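Notebook, May. Skokik, backup power for digital phone lines

Saturday, started 9.40

Carrying on from the last entry. Eylül wants the numbers for our reply to the consultation on moving people off copper lines, and the draft still says "adequate backup" in two places without saying what adequate is. The old line carried its own power from the exchange. The new one goes through a router in the hall and dies with the mains, so everything hangs on the battery box the provider sends out, and on who qualifies for one.

Lultum's proposal is a box that keeps the phone going for an hour, sent free to customers who tick the "no mobile signal" question. Their letter only asks about signal. It leaves out telecare alarms, and it leaves out people who own a mobile but can't use it easily. Nantana has the wording and will mark it up.

Setup the same as before. Router and fibre terminal on the bench, handset plugged into the router, mains cut at the wall switch. Gidey unit first, then Forkow. Both charged overnight. One test call every so often, short, to the office answerphone.

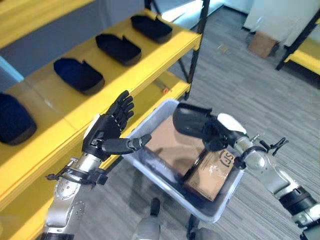

Gidey unit

Mains off 10.05. Router stayed up with no restart. Handset had dial tone straight away.

Line held for 180 minutes, well over what the box claims. Wi-Fi was left on the whole time, which I didn't expect it to cope with. Placed 14 calls, all connected. The last one was faint at my end but the recording is clear when played back, so probably the handset.

Low battery warning is a single beep from the unit. It would have to be in the same room as you. If the unit is in a cupboard under the stairs with the meter, as in most of the homes Chanida visited, you won't hear it. Asked Chaiwat to try it with a closed door between, see below.

Didn't restart cleanly when the mains came back. Router came up, phone light stayed amber, needed the power button. Repeated it and got the same. Going in the reply as a separate point, as the draft rule only talks about the time without power and says nothing about what happens afterwards.

Forkow unit

Mains off 13.25. Router restarted at the switchover and the phone was out until it had booted. Anyone on a call at that moment loses it. Wrote down five minutes by the wall clock before dial tone. Need to do this again with a stopwatch.

After that it was fine until it ran out at around 70 minutes. Meets Lultum's hour if you count from when the mains goes, and only just meets it if you count from when the phone works again. The consultation text doesn't say which. Question for Eylül: do we ask them to define it, or propose our own definition? I'd propose our own.
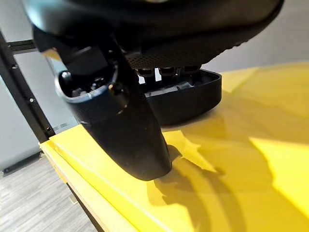 Finger, with the open socket near the top and the small round pin or screw head beside it.

Door test, Chaiwat. Gidey beep can be heard through a closed door if you are standing still and listening for it. Not with the radio on. The Forkow doesn't beep at all, it has a light.

Home visits

Chanida's notes are typed up now. She got round 11 homes. Most people knew their phone was changing. Few had been told it would stop in a power cut, and those who had been told heard it from a neighbour or the alarm company. Two had been sent a battery box and not connected it. The leaflet with it is all small print and the diagram shows a router that Lultum no longer supplies.

Rungnapa says we can't use the visits as a survey, too few and all in one valley. Agreed. They go in as accounts, names taken out, with a line saying how people were found. 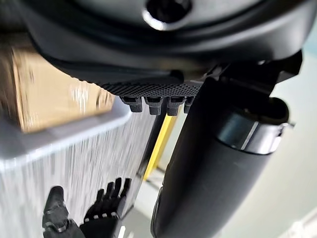 The battery button wants its own paragraph in the reply. On both units the test button sits flush in a smooth black case, and Chanida watched one man press the logo instead because he couldn't find it by touch. We should ask for a button that can be told apart by feel. Eylül asked what sort of surface, and the nearest thing I can point to is the palm strip on the robot hand, the textured band just above the four fingertips, with its fine dotted grid against the smoother housing. Something along those lines on the button and nowhere else on the case. Nantana to check whether the draft rule allows us to comment on the hardware at all or only on the running time.

To do

Repeat Forkow switchover with stopwatch
Gidey restart fault, try with a different router
Write to Lultum for the current leaflet
Ask the alarm company what their pendant base does when the line drops and comes back
Nantana: marked-up letter to Eylül
Order more handset batteries

Packed up 15.50. Both units back on charge.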